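Sornik Street Kitchen and Craft Room – progress report, September
To: Shobha Mathew, small grants
From: the room team, Jirkville

Quick one this time, sorry, the full accounts come seperately.

Where we are
Craft room open again. Tables in, shelves up, sink still dripping but usable. Sorting and packing sessions running in the mornings from 9:30, and the evening group has moved over from the hall. 187 kits packed since the last report. Target for the whole grant is 539, so behind where the plan had us, mostly the two weeks lost to the floor.

Tables
Bought 3 out of the furniture line, secondhand, light wood edges, solid. Tops were in bad shape – old glue, knife cuts – so we covered them with white foam mats instead of sanding. Cheaper and done in an afternoon. Mats are soft to work on, small parts don't bounce off onto the floor, and dark pieces show up well on white. Downside is they mark. Wiping with plain soapy water gets most of it. Not bleach, we tried that on an offcut and it went yellow.

Trays
The old system was bowls from the kitchen and it didn't work, people knocked them over and the kitchen wanted them back. Changed to low trays with a rim, one per place. You tip the parts in, sort, tip what's left back in the tub. Ordered from Bremidetti, first delivery short, rest came after two phone calls. 6 spare on the shelf for when the evening group is full.

Storage
Marar shelving went up along the back wall. Bottom shelf is too low for the big tubs, needs moving up one notch. Labels half done. The tubs without labels are the mixed ones, please dont let anyone assume they are empties.

Money
Furniture line spent. Materials line fine. Nothing left under repairs after the floor, so the tap will come out of general unless you tell us otherwise.

Not done yet
Second set of instruction cards. Lamp for the window end, it gets dim by four. Replacement mat for the table nearest the door, the one there has lifted at a corner and people catch their sleeves on it.

Table and tray as used now, black oval tray on the white mat:
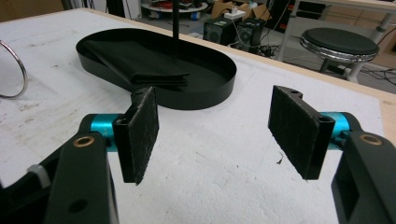
Mhairi Imrie: I'd hold off on ordering any more mats until we know how these last the winter. Smudges I can live with, it's the grit that worries me, once it gets pressed into the foam you don't get it out again. Could we brush down before wiping? At the moment we wipe first and just push it about. And yes to the trays, best thing in the order, though I'd like a few deeper ones for the buttons.

Agreed on brushing first, going on the closing-up sheet this week. Deeper trays priced with Bremidetti, waiting to hear. Mats on hold except the one by the door.

Need from you before the next report
– ok to move the tap to general
– ok to carry the kit target over into spring if we are still short
– whether you want the evening group counted apart or in with the mornings

Receipts folder is in the office, top drawer, ask for the key.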